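Brinquedos de encaixe: o que fica e o que vai embora

Passei boa parte de junho a arrumar o armário dos brinquedos cá de casa e prometi que contava como correu. Correu devagar. Descobri que temos quatro tabuleiros de encaixe (quatro!) e que só um deles estava completo, com as peças todas dentro da caixa certa. O resto andava espalhado entre o cesto dos carrinhos, a gaveta dos lápis e, num caso que prefiro esquecer, o congelador.

Quem lê esta newsletter há algum tempo sabe que sou fã destes tabuleiros. São silenciosos, não levam pilhas e aguentam anos de maus-tratos. O primeiro que comprámos era da Barbu, seis formas, e passou por dois sobrinhos antes de voltar para nós com os cantos roídos. Continua a servir lindamente. Já o da Plondell, que tinha 2 andares e uma tampa, foi direitinho para o saco das doações, porque a tampa saltava sempre na altura errada e a brincadeira acabava em choro.

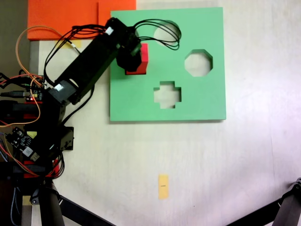

Texto e fotografia: a redação da Bellovia

Os tabuleiros de que gosto mais são assim, com poucos buracos e bem diferentes uns dos outros: um redondo, um de oito lados, uma cruz. A cruz é a minha preferida! Uma criança pequena acerta no redondo quase sem olhar, mas com a cruz tem de parar, rodar a peça, experimentar outra vez. E gosto do verde em cima de uma mesa branca - vê-se logo onde estão as aberturas, que para mãos pequeninas (e para avós sem óculos) faz muita diferença.

O que aprendi com a arrumação: as peças guardam-se com o tabuleiro, sempre. Eu tinha a mania de juntar tudo numa caixa grande, por cores, e ficava muito bonito na prateleira, mas depois ninguém sabia a que jogo pertencia um bloco vermelho retangular. Agora uso sacos de pano com cordão, um por tabuleiro, e escrevo o nome num papelinho preso ao cordão. Os sacos vieram da Demora, um pacote deles, e ainda sobraram para as peças do dominó.

Outra coisa que mudei foi a mesa. Antes brincávamos no chão, em cima do tapete, e as peças fugiam para debaixo do sofá. Na mesa fogem menos e apanham-se melhor. Só ponho um tabuleiro de cada vez, e quando a paciência acaba vai tudo para o saco antes de se abrir o seguinte. Nem sempre resulta, claro, há tardes em que abrimos os sacos todos e pronto.

Para lavar, pano húmido com uma gota de detergente e secar logo a seguir. Se o tabuleiro for de madeira, nada de molho, que incha e depois as peças já não passam nos buracos. Estraguei um assim e ainda me custa.

Se tiverem peças soltas sem dono, mandem-me fotografias. Já somos cerca de 250 a receber esta newsletter e alguém há de reconhecer o jogo. Eu ando à procura de uma estrela amarela da Barbu, das antigas, e troco por um triângulo azul em ótimo estado.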